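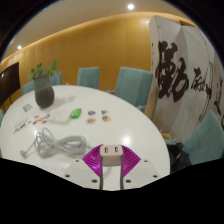 Dewanti Sitompul
Product editor, Lurkadwood

Bronby oval table, white
Item no. 834

The Bronby is a meeting and dining table with a white oval top. With no corners to get past, it suits rooms where people are often up and down during the day. It is shown with six upholstered chairs in teal, which are sold separately under the name Lui. The vase, plant and small items on the table are not included.

Buyers often use the Bronby as a shared craft or sorting table. Badges, stickers and cards can be laid out in the middle and reached from any seat. The top has some shine and will reflect a ceiling light, so check where your lamp hangs if glare bothers you.

Care
Wipe with a soft damp cloth and dry right after. Do not use scouring powder. Put a felt pad under ceramic pots and vases. Stickers should be peeled off slowly, and any glue left behind comes off with warm soapy water.

Delivery
Ships in two boxes from our Jindton warehouse in 18 working days. Assembly takes two people and the hex key in the box. Returns are accepted for 29 days if the top is unmarked.

Lui chairs: teal is in stock now. Other colors are due back in August.

Questions about bulk orders go to Mathias Moser in contract sales.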